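Notes on the Hukero vs. Clomonum gripper comparison, kept next to the clips so they travel together.

## What we're trying out

Two grippers, one arm, one job: tidying small things on a crowded desk. Hukero is the two-finger model, Clomonum has soft pads. We have 89 clips of people doing the same job by hand, and they're a joy to work from!
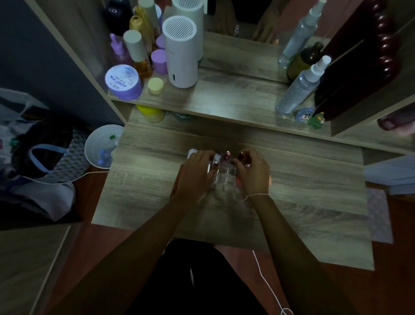 Finger width is where the two grippers really part ways. Hukero closes narrow and hard, Clomonum wraps and forgives. Small bottles in a clear tray are a great test of both: one hand grips a white object at the left end while the other pinches the caps, and we want the arm to manage that pinch without a second arm helping. So far Clomonum needs 4 tries on a bad day, Hukero 5.

## Camera

Todovville runs at 60 frames per second, mounted high and looking down. Clear acrylic is still hard for its depth channel, so we log color too.

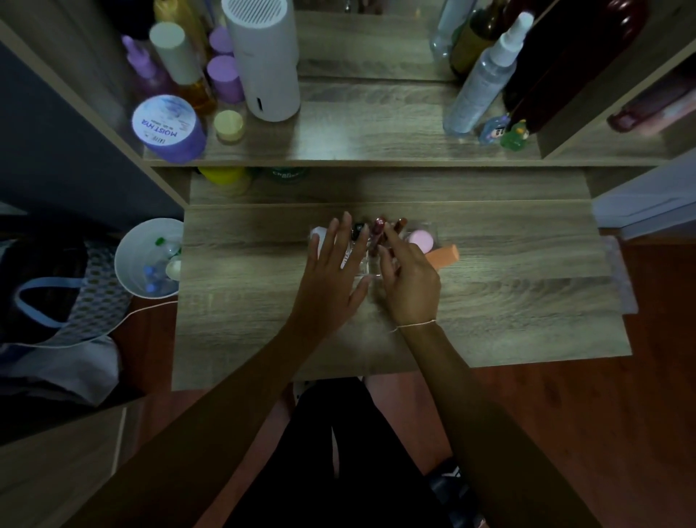 Ljungberg wrote back that the pads should be tested again at lower grip force before we pick a favorite, and that Hukero might catch up with longer fingertips. Fair points, both on the list for March.

## Files

- `clips/` hand demos
- `runs/` arm logs, by gripper
- `todo.md` fingertip sizes still to print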